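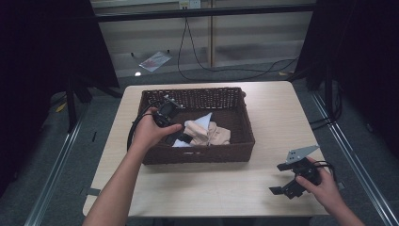
From: Bram Mertens
To: Waklow floor and shifts list
Date: May 26, 2022
Subject: Re: Hand grippers and the new linen line

Roscoe Ridgeway wrote:
> Two things from the evening shift. First, are the gripper hours paid at
> the bench rate or the training rate? I've heard both. Second, if Mavora
> takes over the tidying and the basket work, what are the rest of us
> meant to be doing by next February? I'm not against it, I'd just like to
> hear it from somebody who has been up there and had a go.
> Roscoe

Hi Roscoe, hi all,

I've been up there and had a go, so let me try!

Rate first: it's the training rate, which is the higher one, and Tomoyo Imai has it in writing from the office. If your slip says otherwise, take it to her and she'll get it put right.

Now the work. You hold a gripper in each hand and do the job you'd normally do with your fingers, only slower. Pick up, put down, take out of the basket, put back in. The arms on the Mavora line learn from what we record, so it's our way of doing it that goes in. I love that part. Renji Kaneko spent years showing new starters how to lift thin stuff without dragging everything else up with it, and now he's showing a machine, and he's just as fussy with it as he was with me.

My first session was hopeless, I'll admit. You lose all the feeling in your fingertips and have to go by eye. By my 12th go at the same cloth I had stopped thinking about my hands, and by the end I didn't want to give the grippers back.

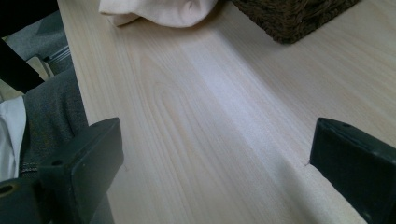
Cloth is still the hard part, and I think it answers some of your second question. A box is the same shape every time you meet it, and a cloth never is. Take a white one bunched up on the table next to the basket, with all that bare wood to spread it out on: you or I would find a corner without looking, and the arm has to be shown, again and again, from every sort of heap. Yoshinori Yoshida wants 3000 good recordings before he'll let the line run on mixed linen, and he throws out the sloppy ones (several of mine, thank you Yoshinori).

As for the jobs, what we were told at the Tsuji site meeting is that the bench team stays at 21 people. The basket work shrinks, and checking, mending and recording grow. I believe it, but I'd like it on paper too, and I've asked for that. What I can say is that my wrists have noticed the difference on recording days, and that it's a real pleasure to be asked how I do something I've done for years.

There are 6 places on the next round. No experience needed, and evening shift can swap hours with days if that helps. Put your name on the sheet by the Pliven lockers, or reply to me and I'll add you. Roscoe, I've pencilled you in already, shout if you'd like to be rubbed out.

Bram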